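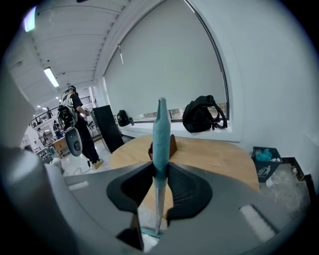

Protokoll der Besprechung Handgreifer Juvby, Einrichtung und Pflege

Beginn: 14:00 Uhr
Anwesend: Werkstatt, Aufnahmebetrieb, Auswertung, Einkauf. Die Firma Pludico (Lieferant der Fingerauflagen) war eingeladen und hat schriftlich abgesagt.
Protokoll: Werkstatt

TOP 1 Protokoll der letzten Besprechung

Genehmigt mit einer Änderung. Unter „Kalibrierung“ stand, das Problem mit der Öffnungsweite sei behoben. Die Auswertung legt Wert darauf, dass es so nicht gesagt wurde. Gesagt wurde, dass es seit der letzten Einstellung nicht mehr gemeldet worden ist. Der Satz wird entsprechend geändert.

TOP 2 Zustand des Greiferpaars

Beide Greifer sind in Betrieb. Der linke läuft unauffällig. Beim rechten meldet der Aufnahmebetrieb, dass die Finger beim Schließen nicht mittig zusammenkommen. Die Werkstatt hat nachgemessen und an der Fingerführung kein Spiel gefunden, das die Meldung erklären würde. Sie vermutet, dass die Auflagen unterschiedlich weit aufgezogen sind. Der Aufnahmebetrieb hält das für möglich, möchte aber festgehalten haben, dass dieselbe Vermutung schon im Mai geäußert und damals nicht geprüft wurde.

Es wird geprüft: Auflagen beidseitig abziehen, Sitzflächen reinigen, neu aufziehen, Versatz vorher und nachher notieren. Ohne den Wert von vorher ist der Wert von nachher nichts wert, das war beim letzten Mal der Fehler.

Zuständig: Werkstatt.

TOP 3 Fingerauflagen

Pludico gibt für die Auflagen 600 Griffe an. Was ein Griff ist, steht nirgends. Ein leichter Gegenstand, der einmal angehoben und abgestellt wird, beansprucht das Gummi anders als einer, der in der Hand gedreht wird. Die Auswertung kann aus den Aufzeichnungen zählen, wie oft geschlossen wurde, aber nicht, womit und wie fest.

Der Einkauf fragt, ob man sich trotzdem nach der Angabe richten soll. Nach längerer Aussprache: vorläufig ja, zusätzlich Sichtprüfung vor jeder Aufnahmereihe. Rissige oder glänzende Auflagen werden getauscht, gleichgültig, was der Zähler sagt. Auflagen immer paarweise tauschen.

Vorrat derzeit: 3 Paar. Nachbestellung wird zurückgestellt, bis Pludico die Angabe erläutert hat. Die Werkstatt weist darauf hin, dass die letzte Erläuterung von Pludico aus dem Prospekt abgeschrieben war.

TOP 4 Markerwürfel

An beiden Greifern werden die weißen Würfel mit dem schwarzen Muster verwendet. Die Frage war, ob sie nach einem Stoß noch richtig sitzen. Der Aufnahmebetrieb sagt, das sehe man. Die Auswertung sagt, das sehe man nicht, ein verdrehter Würfel falle erst auf, wenn die Lage des Greifers in der Rechnung springt, und dann sei die ganze Reihe betroffen.

Vereinbart:
- Greifer werden nicht auf den Würfeln abgelegt.
- Die Musterflächen werden trocken abgewischt, kein Lösungsmittel. Ein Versuch mit dem Reiniger von Senby hat an einem Ersatzwürfel den Druck angegriffen.
- Nach jedem Stoß gegen Tisch, Stuhl oder Boden wird die Referenzposition neu angefahren. Wer den Stoß verursacht hat, muss nicht ins Formular.

Strittig blieb, ob die Würfel verklebt werden sollen. Die Werkstatt ist dagegen, weil man sie dann nicht mehr zerstörungsfrei abbekommt. Vertagt.

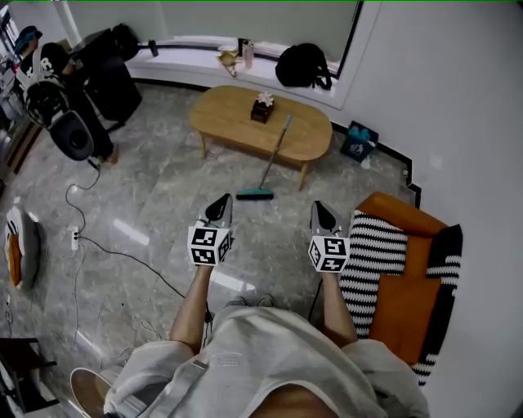

TOP 5 Kabel und Stromversorgung

Das schwarze Kabel am rechten Greifer hängt frei zum Boden. Der Aufnahmebetrieb empfindet das als störend, besonders im Sitzen. Vorgeschlagen wurde eine Führung am Unterarm mit Klettband. Die Werkstatt hat Bedenken wegen der Zugentlastung: Wird das Kabel am Arm fixiert, geht jede Drehung des Handgelenks auf den Stecker. Laskowska bietet dafür einen abgewinkelten Stecker an. Ob der hält, weiß niemand in der Runde, Erfahrungen liegen nicht vor, und das Datenblatt nennt keine Biegezyklen.

Beschluss: ein Stecker wird zur Probe bestellt. Bis dahin bleibt das Kabel, wie es ist.

Leitungen am Boden: Die Steckdosenleiste, der Ventilator und die Zuleitungen zu den Greifern liegen im selben Bereich. Gefordert wurde eine Kabelbrücke. Gegen die Kabelbrücke wurde eingewandt, dass sie bei jedem Umbau im Weg liegt und dann doch in der Ecke landet. Die Leitungen werden zunächst an der Wand entlang verlegt, soweit die Länge reicht. Der Saugroboter wird während der Aufnahmen nicht gestartet.

TOP 6 Licht und Kameras an den Greifern

Die Auswertung berichtet von Reihen, in denen die Greiferkameras nach dem Schwenk zur Decke zu hell belichten und die ersten Bilder danach nicht brauchbar sind. Ob das an den Leuchtstoffröhren liegt oder an der automatischen Belichtung, ist offen. Die Herstellerdokumentation von Juvby empfiehlt „gleichmäßiges Umgebungslicht“, was in einem Raum mit großem Fenster wenig hilft.

Das Rollo soll während einer Reihe nicht verstellt werden. Die Belichtung wird probeweise fest eingestellt, an einem Greifer zuerst, am anderen bleibt die Automatik. Der Vorschlag, beide gleichzeitig umzustellen, wurde abgelehnt: Dann fehlt wieder der Vergleich.

Die Linsen werden vor Beginn mit dem Mikrofasertuch gereinigt. Das Tuch gehört in die Dose und nicht in die Hosentasche.
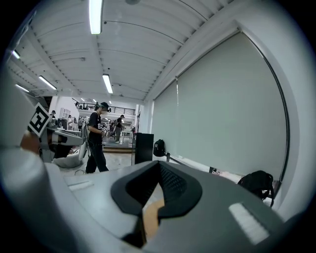
Handgreifer mit schwarzer V-förmiger Auflage, Blick Richtung Fensterseite

TOP 7 Kalibrierung

Bisher wird die Öffnungsweite einmal am Morgen kalibriert. Die Werkstatt beantragt eine zweite Kalibrierung nach der Mittagspause. Der Aufnahmebetrieb rechnet vor, dass dafür jeweils 30 Minuten ausfallen, wenn man Auf- und Abrüsten mitzählt, und bezweifelt den Nutzen. Zahlen, die eine Drift über den Tag belegen, konnte die Werkstatt nicht vorlegen. Zahlen, die sie ausschließen, gibt es ebenfalls nicht.

Kompromiss: an 3 Arbeitstagen wird am Ende zusätzlich gemessen, aber nicht nachgestellt. Danach wird entschieden. Gemessen wird mit dem festen Endmaß, nicht mit dem, was gerade auf dem Tisch liegt.

TOP 8 Wartungsvertrag

Juvby hat ein Angebot für eine jährliche Durchsicht geschickt. Enthalten sind Reinigung, Funktionsprüfung und ein Prüfbericht. Nicht enthalten sind Ersatzteile, Markerwürfel, Auflagen und Kabel, also alles, was bisher Arbeit gemacht hat. Der Einkauf fragt nach, was „Funktionsprüfung“ umfasst und ob der Greifer dafür eingeschickt werden muss. Ein Leihgerät ist im Angebot nicht erwähnt.

Keine Zustimmung in der vorliegenden Form.

TOP 9 Verschiedenes

Das Formular für die Sichtprüfung hat ein Feld „i. O.“ und kein Feld für Bemerkungen. Entsprechend ist bisher alles i. O. Die Auswertung ergänzt das Formular.

Offene Punkte
- Versatz rechter Greifer messen (Werkstatt)
- Rückfrage an Pludico zur Griffzahl (Einkauf)
- Probestecker Laskowska bestellen (Einkauf)
- Feste Belichtung an einem Greifer testen (Auswertung)
- Verkleben der Würfel, Wiedervorlage (alle)

Ende: 15:40 Uhr

Zuletzt abgelegt
Protokoll Handgreifer, vorige Besprechung (geänderte Fassung)
Formular Sichtprüfung Fingerauflagen
Angebot Juvby Jahresdurchsicht
Notiz Reinigerversuch Senby
Raumplan Steckdosen und Leitungen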